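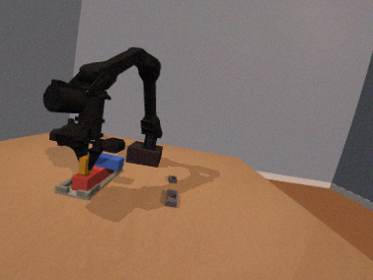 Simulation view, tray task: gripper lowered over the red block with the yellow block between the fingers, blue block at the far end of the tray.

Larkum bench, simulation notebook
Sunday, entry opened 2:40 pm
Entered by: Ayana Gudeta
Reviewed by: Mesfin Nigatu

Subject: False contact stop during block placement

Summary of fault
The overnight placement run was halted by the supervisor program at episode 2,145. The stop code was for excess force at the wrist. The run had been set for 3,706 episodes and was not resumed. No hardware was connected at the time, and the physical arm at Fliltcombe remained locked out under the usual procedure.

Observations
The log shows the wrist force rising above the limit while the yellow block was being lowered toward the red block. The commanded speed was normal. The joint positions agreed with the planned path to within tolerance, so a tracking error was ruled out early.

On replay, the force reading climbs before the solver reports any contact between the yellow and red blocks. The contact list for the same time steps instead shows a pair formed by the right finger and the tray rim. The visible shapes of these two parts do not meet at any point in the replay. The collision shapes do.

Cause
The tray model was re-exported from Pedell in March. The collision shape was rebuilt at that time as a single closed hull, which fills the inside of the tray up to the height of the rim. The earlier version used separate pieces for the floor and the sides. The finger was therefore pressing on a surface that is not drawn.

It is not yet clear why earlier episodes passed. Mesfin considers that the start positions were drawn from a narrower range in the first part of the run. I have not confirmed this.

Action taken
1. Tray collision shape returned to the earlier version in the Jemal scene file.
2. The failed episode was repeated with the same seed. It completed without a stop.
3. A further 1,002 episodes were run with the force limit unchanged. There were 7 stops, all recorded as dropped blocks and none at the wrist.

Safety note
A request was made during the morning to raise the force limit so that the run could continue. The request was declined. The same limit file is read by the physical arm, and a change made for the simulation would carry over at the next sync. Staff are asked to leave this file alone until the two copies have been separated.

Outstanding
Collision shapes for the two small grey parts to the right of the tray have not been checked. The longer one has an opening that may have been closed over in the same export. Mesfin to inspect both before the next long run.

Results from the halted run are to be kept but marked as not for training.

Entry closed 5:15 pm. A.G.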